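Subject: Re: [Plemurine] sourdough in a hot kitchen

Hi all, my starter doubled by lunch again, so I'm going down to 40 grams of flour a feed!

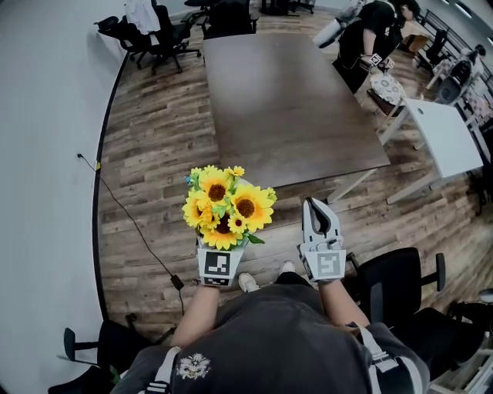 Tuva Skjelbred wrote:
> Try cooler water first. Mine calmed down
> in May once I did that, same flour and all.

Okay Tuva, I'll try it tonight (water straight from the fridge) and keep the jar in the pantry. Does rye speed it up too? I've been using up to half.

Njål

Comments

Eklund: Rye makes mine go nuts. Use less.

Prostitz: What size jar? I had a lid pop off once, what a mess.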